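Larguei as notificações e (quase) sobrevivi

Setecentas e seis notificações. Foi esse o número que me apareceu no ecrã do telemóvel numa segunda-feira de manhã, 1 de janeiro de 2018, ainda eu estava de pijama e a tentar perceber onde tinha deixado os óculos. 706! E olhem que eu nem sou uma pessoa assim tão popular. Metade eram votos de bom ano em grupos de que já nem me lembrava (o do jantar de curso, o das aulas de cerâmica, um chamado só "Malta" que até hoje não sei quem criou) e o resto eram aplicações a pedir atenção, como miúdos no banco de trás do carro.

Decidi ali mesmo, com a torrada na mão, que ia desligar tudo. Tudo menos as chamadas, porque a minha mãe não me perdoava.

A primeira semana foi horrível, não vou mentir. Pegava no telemóvel à mesma, só que agora sem desculpa nenhuma. Desbloqueava, olhava, bloqueava. Instalei a Laveseck, uma aplicação que conta quantas vezes fazemos isto, e no fim do sétimo dia tinha lá 1513 desbloqueios. Fiquei tão envergonhada que a primeira coisa que fiz foi desinstalá-la, e a segunda foi voltar a instalá-la, porque queria ver o número descer.

E desceu, devagarinho. Ajudou-me muito uma conversa com o Percy Arboleda, que trabalhou anos numa empresa de jogos para telemóvel, a Kaneko, e que conheci num encontro em Prornodville sobre hábitos digitais. Perguntei-lhe porque é que aquela bolinha vermelha me punha tão nervosa. Riu-se e disse-me que tinha passado reuniões inteiras a discutir o tom exato do vermelho. Reuniões inteiras! O conselho dele foi simples: pôr o ecrã a preto e branco depois do jantar e arranjar qualquer coisa para fazer com as mãos enquanto se está no sofá.

A parte do preto e branco custou-me menos do que pensava. As fotografias das férias dos outros perdem imensa graça em cinzento, e as promoções da Pretura (a minha loja de sapatos do coração, ai de mim) também. Já a parte das mãos deu mais trabalho. Tentei o tricô e fiz 33 carreiras de um cachecol que vai ficar assim para sempre. Depois passei para os quebra-cabeças, e com esses lá me entendi.
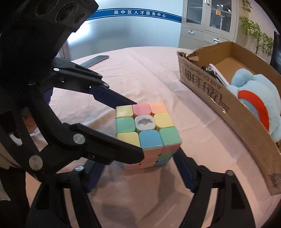 Um cubo de Rubik em tons pastel, 3x3.

Em maio voltei a ligar algumas notificações, as mensagens da família e o calendário, que sem ele falhei duas consultas no dentista. As redes continuam caladas. Vou lá quando me apetece, normalmente ao fim da tarde, e há dias em que me esqueço. Perdi algumas coisas pelo caminho, claro: soube do noivado de uma prima com duas semanas de atraso e ela ainda me atira isso à cara.

Na última semana a Laveseck marcou 191 desbloqueios. O grupo "Malta" continua ativo, mas já o silenciei até 2099.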